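Chapter 6
Directors and Oversight in Medical Device Companies

A company that makes medical devices answers to several groups at once: its shareholders, its regulators, the hospitals that buy from it and the patients on whom its products are used. The board of directors is the body in which these claims are weighed. This chapter sets out how such boards are formed, what they may delegate and how their decisions are recorded.

Two companies are used throughout. Skultier sells wound dressings and has a board of six, four of them non-executive. Pelkonen designs pressure sensors and was founded by Zuzanna Pawlak, who chaired the board until its first outside investment. The contrast between them – one long settled, the other still close to its founder – recurs in each section.

A founder who chairs the board holds two offices. As chair, she sets the agenda and leads the review of management. As inventor, she may hold a personal interest in the patents under discussion. The usual remedy is disclosure, followed by withdrawal from the vote.

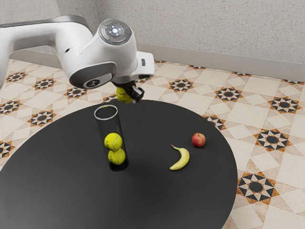
Who owns an invention made by a director?

Ownership depends on the contract in force when the invention was made. Where a service agreement assigns such rights to the company, the director is named as inventor and the company holds the patent.

Section 6.1 deals with appointment and removal. Section 6.2 turns to conflicts of interest and reprints the minutes of a Pelkonen board meeting held in March, at which Mieczysław Cieślak, then a non-executive director, asked for a licence to be valued independently. Section 6.3 covers liability insurance. Terms set in capitals at first use are defined in the glossary on page 249.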